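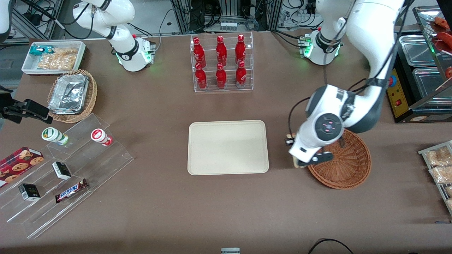
Dritudholm tiered snack stand, clear. 4 stars

Had it 6 weeks on the break room counter. Quick review, typing this on lunch.

Good stuff first. Stays put, doesnt slide. Wipes clean with a damp cloth, no streaks. Went together in minutes, skipped the instructions. People can see whats there so less digging around in the cupboard.
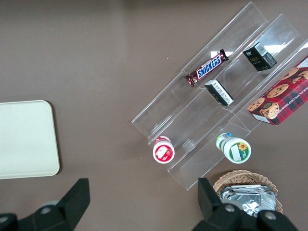
Snickers in the top channel, tray and small basket alongside.

Not so good: fingerprints. Everywhere, by Tuesday. Also the channels are narrow, chip bags just flop out. Granola bars fine. Had a Rawat one before, wider but it cracked along the bottom edge after one move. Seema Bisht upstairs swears by the Imon, more than 80 bucks though, no thanks.

Shipping was slow and the box was crushed at one corner, stand was ok. Emailed about it, got a reply same day from Ronaldo Pimentel, nice guy, offered a refund on shiping.

Would buy again for bars and small boxes. Not for chips. Wish they made it one size wider.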